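Gouveia Matte Wall Paint in Drimness: two months on

I put off painting the back bedroom for so long that my sister Clementina finally turned up with a roller and stood there in the doorway until I gave in. So we went down to Orent and came home with 2 cans of the Gouveia matte in Drimness, a name I still can't say with a straight face, though the color itself is lovely. It's a soft gray with a little warmth to it, and it doesn't go blue on you in the evening the way my old hallway did!

The paint goes on thick. I mean really thick, like yogurt, and for the first wall I was fighting it a bit until I switched to a longer-nap roller (thank you, Clementina). After that it was a pleasure. Hardly any spatter, very little smell, and we had the window shut by dinnertime. 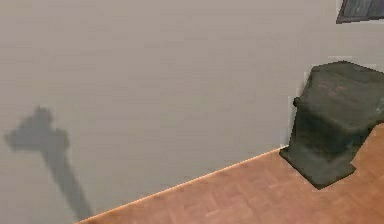
Coverage is where I'd mark it down. The can promises 225 square feet a coat and we fell well short, even allowing for me being generous around the outlets. I'd buy one more can than you think you need, and get them all mixed on the same trip. Ovgate carries the same line, but their Drimness came out a touch pinker when I bought a sample there in May.

It does mark if you scrub it. A damp cloth took off a smudge by the light switch but left a faint shiny patch, so I wouldn't use it in a kitchen or anywhere small hands go. For a bedroom, I'd happily buy it again, and I've already promised the leftovers to my neighbor Bernardo Bettencourt for his closet.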